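Zandemach, workshop open day

The open day at Zandemach ran on a Wednesday in February and drew a mixed group of furniture makers and fitters. We joined the second tour, which started in the materials store and ended at the test tables.

The store holds sheet goods and mats from two suppliers, Futik and Sárközi. Stock is racked flat and labeled by batch. Room humidity is logged on a card by the door. Grit is the main concern: a single grain under a mat prints through within a few days.

Table surfaces were the part most visitors had come for. Zandemach prefers light wood tops, oiled twice, with a dark mat laid over the working area.
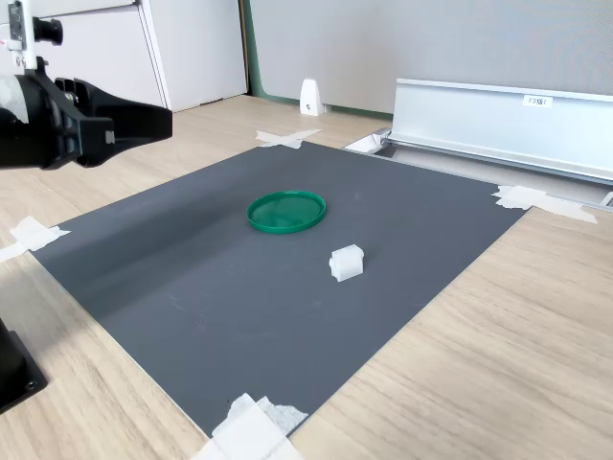
Tape is the cheapest way of fixing a mat and the easiest to replace. Its weak point is residue. The staff lift old strips at a low angle and clean the wood with a damp cloth before relaying. Offcuts of the Flastum mat, 2 mm thick, were free to take at the exit.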